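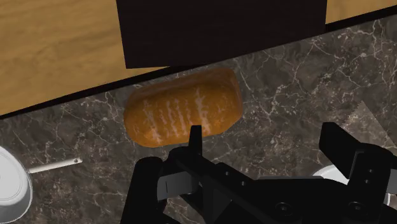 A scored loaf on a dark marble benchtop.

PRENDIA BAKERS ASK CUSTOMERS TO PUT DOWN THE BREAD KNIFE

3 January 2021

Pillai, the Prendia bakery that has spent years politely watching people saw into hot bread, today launches Detach, a campaign asking customers to leave a fresh loaf alone for 60 minutes.

The name refers to what the customer should do. Early readers of the poster thought it was a divorce service, and two of them rang.

A survey of 330 regulars in August found that only 33 wait the full hour. The rest admitted to cutting in early, several of them in the car park. The bakery's position is that a loaf goes on cooking inside after it leaves the oven, and that a gummy middle is not grounds for a refund.

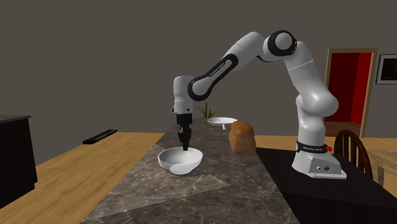 Tekik
Communications Manager, Pillai

Customers who sign up at the counter will get a paper bag with a clock face printed on it and a pencil to mark the baking time. The pencil is not a loan. Anyone returning a filled-in bag gets 33 cents off the next loaf, a sum arrived at after long argument with the accounts department.

Sliced bread is exempt, being past help.

Detach runs until the bags are gone. Rye drinkers of coffee, sourdough loyalists and people who only come in for the finger buns are all welcome.

Media enquiries: ask at the Pillai counter, Prendia, after the morning rush.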